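News from the House: the Shared Laundry and Kitchen in April

Dear neighbors and friends of Plondus House,

in our last newsletter I promised to write something about the rooms on the ground floor, which we all use and which we do not all love in the same way. I have lived in this house for a long time and I have washed many shirts here. So please take these lines as advice from a neighbor. The rules on the door are still the rules.

The first subject is the washing schedule. Until now we wrote our names on the paper beside the window, and the paper was full on Saturday and almost empty on Wednesday. From this month each apartment can reserve 2 hours at one time, and not more than two times in one week. If you do not come in the first twenty minutes, your neighbor may take your place. I know that some of you find this strict. We tried the soft way all winter and it gave us many notes with exclamation marks.

Please take your clothes with you when your time is finished. A heap of laundry always becomes bigger, and after one evening it is difficult to say which sock belongs to which family.
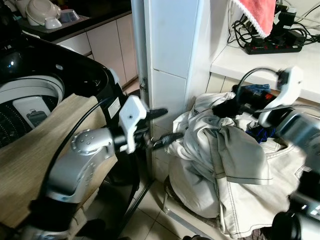
How much soap is enough

I was surprised how little detergent a machine needs. Our water is quite soft, and with soft water the foam comes quickly. My mother used a full cup for everything, and I did the same for years, until my towels became stiff like bread from yesterday. Now I use half of the small cap, and for very dirty work clothes a little more.

For oil spots from the kitchen, put a drop of dish soap directly on the spot before washing. Rub it with your fingers and wait a quarter of an hour. Do not put the piece in the dryer before you have looked at it again in daylight, for the heat makes the spot stay.

White cotton and linen can be washed together, but please shake out each piece before you put it in. A sheet that goes in as a ball comes out as a ball, and in the middle of it you will find your pillowcase, still gray.
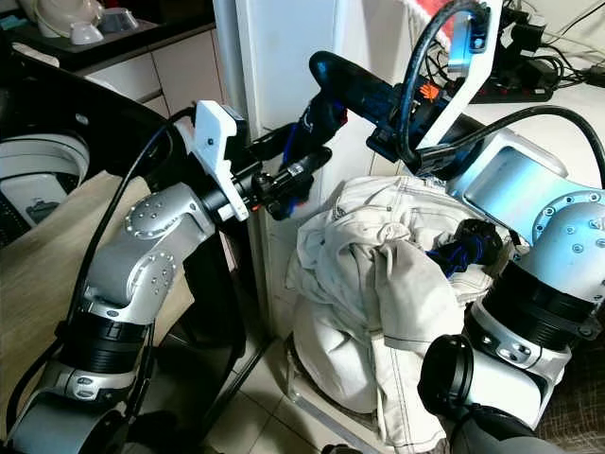 Gaetano Dal Bello

I should also say a word about the noise. The walls are thin and the family on the first floor has a baby. The last wash should be started before eight in the evening. If a machine begins to walk during the spin, it is usually loaded on one side only. Stop it, spread the clothes with your hands, and start the spin again. Leonardo Gatti from apartment 6 has a spirit level and is happy to lend it, but he wants it back the same day.

Now to the kitchen. It is used for the Sunday breakfast and also by some of you during the week, and I am glad about that, because a kitchen where no one cooks is a sad room. The small appliances are for everybody. After use, leave the lid open until the inside is cool, then wipe it with a soft cloth that is damp. Please do not use the rough side of the sponge, and no knife, also not for the cheese that is burned in the ridges. A wooden spoon and some patience do the same work.
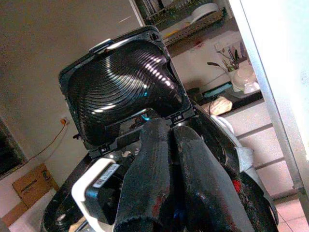

Things we still need

For the Sunday breakfast we look for a bread basket, a second teapot with a lid, and flat plates. We have 4 left which are without cracks. If you have plates you do not want any more, put them on the shelf with a note "for the house." Please do not bring glasses, we have enough of them for a wedding.

We need also a person who can hem curtains. The curtains in the hall are too long by the width of a hand, and the children step on them.

One remark about folding. Large sheets are much easier for two. Each one takes two corners, you pull a little, you bring the corners together, and then one person walks to the other. My wife and I had our best conversations in this way. If you are alone, ask whoever is waiting for the next machine.
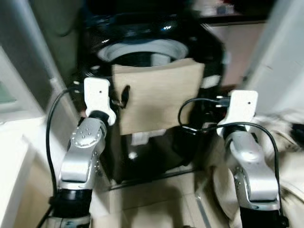
Dates and small notices

The Sunday breakfast begins at nine. Coffee is there from half past eight for those who help with the tables.

The cellar will be cleaned on Wednesday afternoon. Boxes without a name will be put in the yard, where you can still collect them until the evening.

A gray child's glove was found on the stairs. It is on my doorknob.

The next newsletter comes in four weeks. Write to me if you want to add something, also if you do not agree with me about the soap.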